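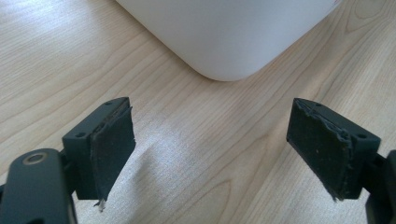 According to Liya Wako, most failures in solid-timber furniture are settled before the first joint is cut, at the point where a board is accepted at the wrong moisture content.

Library > Timber Technology > Chapter 4: Moisture and Movement

We use cookies to remember your reading position. Accept | Manage settings

Chapter 4
Moisture and Movement

Wood exchanges water vapour with the surrounding air until the two reach balance. The moisture content at that point is termed the equilibrium moisture content (EMC). It depends chiefly on relative humidity and, to a lesser degree, on temperature. A surface coating slows the exchange but does not prevent it.

Dimensional change occurs only below the fibre saturation point, which for most species lies at around 30 per cent. Movement is greatest tangential to the growth rings, smaller in the radial direction and negligible along the grain. A back-sawn tabletop therefore moves more across its width than a quarter-sawn one of the same species – a difference that must be allowed for in the fixing of rails and battens.

Section 4.2 defines the terms used in drying schedules. Section 4.3 sets out the oven-dry method and the correction of resistance meter readings. The Nandska workshop records, tabulated in section 4.5, are used for the exercises on seasonal movement. Readers should have completed Chapter 3 (Structure of Wood) before proceeding.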